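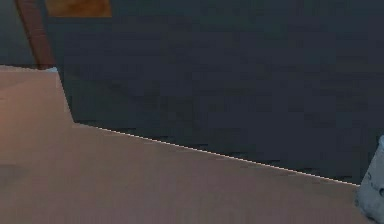

4장. 공개일 시연 준비와 진행

4.1 적용 범위

본 장은 Altberg 연구동 공개일에 Tandosetti 시뮬레이터로 컵 옮기기 작업을 시연하는 절차를 규정한다. 실물 로봇 팔을 가동하는 시연은 6장을 따른다. 시뮬레이터 설치와 라이선스 등록은 2장, 장면 파일 편집은 3장에서 다루었으며, 본 장에서는 두 작업이 모두 끝난 것으로 간주한다.

시연 책임자는 Sena Agbeko, 조작 담당은 Thảo Võ, 관람 안내는 Khang Hầu이다. 담당자가 바뀌면 표지의 연락처란을 먼저 고친 뒤 본 장을 배포한다.

4.2 용어

장면: 탁자, 컵, 로봇 팔, 조명, 배경 바닥의 초기 배치를 담은 파일.
회차: 장면을 불러온 시점부터 초기화할 때까지의 한 차례 실행.
관람 화면: 관람객 쪽 모니터에 표시되는 창. 조작 메뉴가 나타나지 않는다.
조작 화면: 조작 담당이 사용하는 창. 로그와 정지 버튼이 포함된다.
원격 조작: 조작 담당이 입력 장치로 팔을 직접 움직이는 방식.
자동 실행: 저장된 정책 파일이 팔을 움직이는 방식.

4.3 필요 장비

시뮬레이션용 워크스테이션
관람 화면용 모니터와 조작 화면용 모니터
Hivum 입력 장치와 전용 수신기
유선 네트워크 케이블
회차 기록지
케이블 덮개

수신기는 워크스테이션 전면 포트에 연결한다. 모니터 뒤쪽 허브에 연결하면 입력이 간헐적으로 끊긴다.

4.4 장비 배치

1. 조작석은 출입문을 등지지 않는 쪽에 둔다.
2. 관람 화면은 서 있는 성인의 눈높이에 맞춘다. 어린이 단체가 예약된 시간대에는 받침대를 가장 낮은 단으로 내린다.
3. 관람선과 관람 화면 사이에 2 m를 확보한다.
4. 바닥을 가로지르는 케이블에는 모두 덮개를 씌운다.
5. 창가 쪽 블라인드를 내린다. 장면의 배경이 어두운 색이어서 창이 화면에 비치면 탁자 가장자리를 구분하기 어렵다.
6. 모니터 밝기 자동 조절 기능을 끈다.

주의: 워크스테이션의 흡기구를 현수막이나 탁자보로 가리지 않는다. 내부 온도 경고가 표시되면 시연을 중단하고 4.9를 따른다.

4.5 시뮬레이터 기동

1. 워크스테이션 전원을 켜고 시연 전용 계정으로 로그인한다. 개발 계정은 사용하지 않는다.
2. Tandosetti를 실행하고 프로파일 목록에서 ‘공개일’을 선택한다.
3. 장면 목록에서 361번 장면을 불러온다.
4. 로그 창에 ‘장면 준비 완료’가 표시될 때까지 기다린다. 그 전에 시점 전환 키를 누르면 불러오기가 취소된다.
5. 관람 화면을 두 번째 모니터로 옮기고 전체 화면으로 전환한다.
6. 조작 화면에서 물리 연산 상태가 ‘일시 정지’인지 확인한다.

비고: 첫 기동 때는 셰이더를 다시 만들기 때문에 약 96초가 걸린다. 관람객이 입장하기 전에 한 번 기동해 두면 이후의 대기 시간이 짧아진다.

4.6 초기 화면 점검

매 회차를 시작하기 전에 탁자와 컵의 위치를 확인한다. 시점을 바꾸면 팔이 화면에 들어오지 않을 수 있으므로, 팔의 상태는 화면이 아닌 관절 값 표시란에서 읽는다.

1. 점검 시점으로 전환한다.
2. 컵이 탁자 윗면에 닿아 있는지 본다. 컵 바닥이 윗면에 파묻혔거나 떠 있으면 장면을 다시 불러온다.
3. 컵과 탁자 모서리 사이의 여유를 확인한다. 모서리 배치는 난도가 높은 조건이므로 원격 조작 회차에만 사용한다.
4. 뚜껑이 컵 몸체와 어긋나 있지 않은지 본다.
5. 컵 자세 값의 변화가 멈출 때까지 기다린 다음 관람 화면을 공개한다.

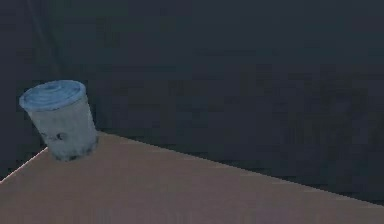

그림 4-2. 점검 시점. 옅은 파란색 뚜껑의 컵이 탁자 모서리에 놓인 배치.

비고: 관람 화면은 전송 대역폭을 줄이기 위해 압축된다. 어두운 영역에 생기는 블록 모양의 잡음은 물리 연산과 무관하며 재기동 사유가 아니다. 컵 표면의 무늬가 뭉개져 보이는 현상도 같다. 화질 값을 높이려면 먼저 조작 화면의 지연 표시를 확인하고, 지연 경고가 켜져 있으면 값을 그대로 둔다.

4.7 시연 진행

가. 자동 실행 회차

1. 안내 담당이 화면이 시뮬레이션임을 관람객에게 알린다.
2. 조작 담당이 정책 파일 이름을 소리 내어 읽고 선택한다.
3. 일시 정지를 해제한다.
4. 팔이 움직이는 동안 조작 담당은 정지 버튼 위에 손을 둔다.
5. 작업이 끝나면 결과를 기록지에 적는다. 컵이 넘어지거나 탁자에서 떨어진 회차도 빠짐없이 적는다.
6. 장면을 초기화하고 4.6의 점검을 반복한다.

나. 원격 조작 회차

1. 입력 장치의 영점을 맞춘다. 장치를 받침에 놓은 상태에서 영점 버튼을 길게 누른다.
2. 이동 배율을 ‘저속’으로 설정한다. 관람객 체험 중에는 배율을 올리지 않는다.
3. 조작 담당이 먼저 한 회차를 수행한다.
4. 체험을 희망하는 관람객에게 장치를 건네고 손목 고리를 채운다.
5. 관람객에게 집게를 컵 옆으로 내린 뒤 닫도록 안내한다. 위에서 뚜껑을 누르는 접근은 접촉력 한계에 걸려 회차가 종료된다.
6. 컵을 들어 올린 뒤에는 탁자 안쪽으로 옮겨 내려놓게 한다.
7. 장치를 받침에 돌려놓고 영점을 다시 맞춘다.

주의: 체험자가 어지럼이나 눈의 피로를 호소하면 즉시 회차를 끝낸다. 같은 체험자의 연속 체험은 2회까지로 제한한다.

4.8 관람객 안내 사항

관람객의 질문에는 아래 범위 안에서 답한다. 범위를 벗어나는 질문은 Sena Agbeko에게 연결한다.

화면 속 컵과 실물 컵의 관계: 크기와 질량은 장면 파일에 입력한 값이다. 현장에서 수치를 즉석으로 말하지 말고 장면 속성 창을 열어 보여 준다.

회차마다 결과가 다른 이유: 초기 배치에 작은 난수를 더한다. 난수를 고정하면 같은 초기 배치를 다시 불러올 수 있으며, 시드 값은 기록지 왼쪽 칸에 적는다.

팔이 보이지 않는 화면: 시점에 따라 팔은 표시 범위 밖에 있을 수 있다. 요청이 있으면 전체 시점으로 전환한다.

촬영: 관람 화면은 촬영할 수 있다. 조작 화면에는 계정 정보가 표시되므로 촬영을 허용하지 않는다.

4.9 이상 발생 시 조치

증상: 컵이 떨리거나 저절로 미끄러진다.
조치: 일시 정지 후 장면을 초기화한다. 반복되면 접촉 설정을 ‘기본값’으로 되돌린다.

증상: 컵이 탁자 모서리를 넘어 떨어진 뒤 회차가 끝나지 않는다.
조치: 수동 종료를 누르고 결과란에 ‘낙하’로 적는다. 컵만 따로 복원하지 않는다.

증상: 입력 장치를 움직여도 팔이 반응하지 않는다.
조치: 수신기 표시등을 확인하고 전면 포트에 다시 연결한 다음 영점을 맞춘다. 회차가 진행 중이면 먼저 일시 정지한다.

증상: 관람 화면만 멈추고 조작 화면은 정상이다.
조치: 관람 화면 창을 닫고 다시 연다. 시뮬레이터 본체는 종료하지 않는다.

증상: 온도 경고가 표시된다.
조치: 회차를 종료하고 시뮬레이터를 닫는다. 흡기구 주변을 비우고 경고가 해제된 뒤 4.5의 1번부터 다시 시작한다.

주의: 현장에서 장면 파일을 수정하지 않는다. 수정이 필요한 사항은 기록지 비고란에 적어 Chaiwat Kaewmanee에게 전달한다.

4.10 종료 및 정리

1. 마지막 회차의 결과를 기록한다.
2. 물리 연산을 일시 정지하고 로그를 저장한다. 파일 이름에는 장면 번호와 조작 담당의 이름을 넣는다.
3. 관람 화면, 시뮬레이터 본체의 순서로 종료한다.
4. 입력 장치를 닦아 충전 받침에 놓는다. 알코올을 장치에 직접 분사하지 않는다.
5. 수신기를 분리해 장치 상자에 넣는다.
6. 기록지와 로그의 회차 수가 일치하는지 대조한다. 일치하지 않으면 기록지를 고치지 말고 차이를 비고란에 적는다.
7. 케이블 덮개를 걷고 워크스테이션 전원을 끈다.

일요일에 시연한 경우 로그 서버의 정기 점검과 겹치므로 업로드는 다음 근무일에 한다. 그때까지 로그는 워크스테이션의 시연 폴더에 보관한다.

4.11 개정 내용

4.6의 점검 순서를 변경하고 뚜껑 확인 항목을 추가함(작성 Chaiwat Kaewmanee, 검토 Adelmo Fiore).
4.7 나의 이동 배율 설정을 ‘보통’에서 ‘저속’으로 변경함.
4.9에 관람 화면 정지 증상을 추가함.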